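Two arms and a pile of old office towers

By the Loletti workshop newsletter

Girish Tiwari has the bay at the far end of the Loletti shared workshop, past the lathe and the paint cupboard. He has rented it for two years. Most evenings he is there from seven until the building closes at ten, and on Saturday he comes in at lunchtime and stays. He is building a cell that takes desktop computers apart, using a pair of robot arms he bought secondhand.

I asked him to start with why computers.

"Because they were there," he said. "A reuse charity I help, Clunero, gets old office machines in. They test them, and the ones that can't be fixed get stripped for parts. Somebody sits with a screwdriver and does the same job all day. The drives have to come out first, every time, so they can be wiped. I thought, that's one job, it's always the same, I could try that."

It was less uniform than he expected. No two makers hold a drive in the same way, and one maker will change the method from one model to the next. Some drives sit in plastic caddies with side rails that squeeze in. Some are screwed to a bracket. Some are behind a latch that has to be pressed while the caddy is pulled.

"I started with the screws and that was a mistake," he said. "I spent the whole first winter on screws. Finding them, lining up on them, not stripping them. Then I went back to Clunero and looked at the stack, and most of what they had was tool-free. I'd been working on the minority."

He now works only on tool-free cases and has put the screwdriver attachment in a drawer.

The arms came from a packaging firm called Holst that was closing one of its lines. Tiwari collected them himself, in two trips, with the controllers wrapped in blankets. One of the controllers had a dead fan and the other had a password that no one at the firm remembered. Getting past the password took longer than replacing the fan. He would not say what he paid, except that his wife knows the figure and brings it up.

The table is made from aluminum extrusion, bolted to a steel frame that he welded in the workshop. The first version had a plywood top. When both arms moved at once the top flexed, and positions he had taught in the morning were off by the evening. He replaced it in November.

"You can lean on this one," he said. "The old one you could watch it move. I kept blaming the software. I rewrote the calibration, I think, three times. Then I put a dial gauge on the table and pushed the corner with my thumb, and that was the answer."

The plan calls for both arms to work on the same machine. One gets hold of the part, and the other steadies the case or works the latch. He tried clamping the case to the table and using a single arm, and for some models that is enough. For others the latch and the pull have to happen together, and one gripper can't do both.

Getting two arms into one computer case is the part he talks about most. They share a small space and neither has much idea where the other is. He divides the work area into zones in software, and an arm has to ask for a zone before it goes in. If the other arm holds it, it waits.

"It's slow," he said. "There's a lot of waiting. You'd be annoyed if you were paying them by the hour. But I had one collision before I put the zones in and I don't want another one. It bent a finger on the gripper and it scared me."

Since then he has run everything at reduced speed. He has an emergency stop on each side of the table and a third one on a long cable that he keeps next to him on the stool.

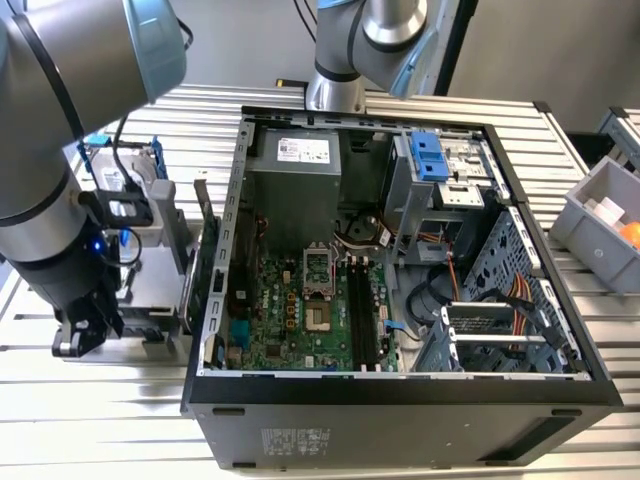

Cables are the other difficulty. A caddy is a solid object and will be in the same place each time. The cables that go to it will not. They flop over the drive, they catch on the fingers, and the camera has trouble telling a black cable from the shadow beside it. For now Tiwari unplugs the drives by hand before he starts a run. He writes "cables by hand" at the top of every page of his log so that he won't fool himself about the results.

The log is a paper notebook. His target is 1000 removals, successful or not, before he changes anything major again. He had done 39 when I visited. Of those he would only say that the good ones were mostly on the same model.

I asked whether Clunero would ever use it.

"Not this one. A person there is much faster than this. They've been nice about it, they let me borrow the dead machines and they take them back in pieces. What I'd like is for it to run for an hour without me touching it. After that we can talk."

He has a name for the software, Zeltura, and would like some help with it. The code that handles the zones is in reasonable shape. The part that recognizes what model of case is on the table does not exist yet, and he picks the model from a menu. Anyone who has worked with cameras and is free in the evening can find him in the end bay. He asks that visitors stay behind the yellow line on the floor when the arms are powered, and that they stop using his stool as a place to put coffee.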